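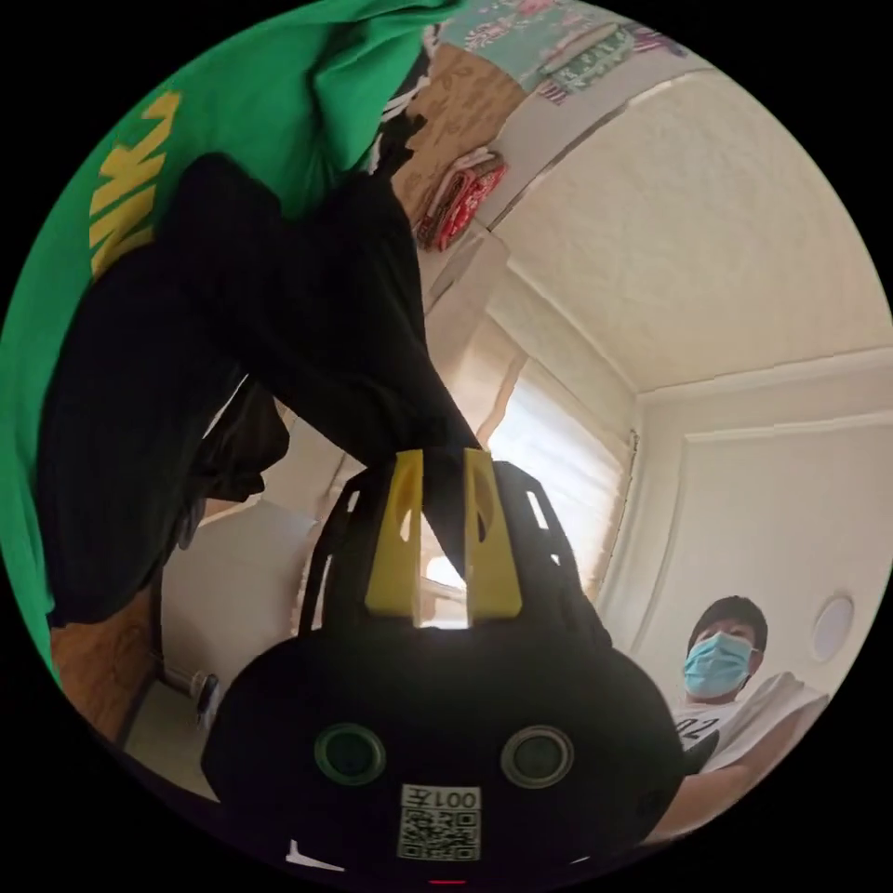
Sourdough, month two

Well, I said in the January newsletter that I'd report back on the starter, and a few of you have been writing in to ask (Ekua Asamoah twice!), so I suppose I'd better own up to how it's been going. The starter is alive. The bread is another matter, but it's getting there.

Quick recap for anyone new. My neighbor Torquil Pollock left a jar on my porch right after New Year's with a sticky note that said "feed me." That was all the instruction I got. I fed it white flour and tap water for a week and it sat there smelling like nail polish. Then I switched to half rye and moved it to the top of the fridge, and the very next morning it had pushed its lid off and crawled down the side of the cereal box. I was so proud I called my sister.

My first loaf was a brick. The second was a brick with a hole in it. By the third I'd figured out that my kitchen in February is a lot colder than the kitchens in the recipes, so when they say four hours on the counter, I need closer to seven. I now start the dough right after breakfast and leave it in the oven with only the light on. Please put a note on the oven door if you try this. I preheated for a frozen pizza one evening and that was the end of loaf number four, plus a perfectly good plastic bowl.

Several of you asked about flour. I've been using the bread flour from the mill shop over in Govdale, the plain brown sack, and I like it a lot. Rattana Rojanasak swears by ordinary supermarket all-purpose and her loaves are prettier than mine, so take my advice with a grain of salt. Speaking of which, I forgot the salt in loaf six. It looked gorgeous and tasted like a paper towel. We made croutons.

What to do with the extra starter? Pancakes! I stir a cup of it into an egg, a spoonful of sugar, a glug of oil and half a teaspoon of baking soda, and straight into the pan it goes. They're tangy and a bit chewy and my kids, who won't touch the bread crusts, eat them cold out of the fridge. Pentti Miettinen sent in a cracker recipe too, with caraway, and I'll print it next time once I've tried it myself (sorry Pentti, I ran out of caraway and the store in Paterson did too).

If you'd like some starter, I have plenty. Bring a clean jar with a loose lid and I'll leave it on the porch bench for you. It travels fine in a car for an hour or so, but don't screw the lid down tight. Ask Torquil about his back seat.

Next time: crackers, and another go at rye.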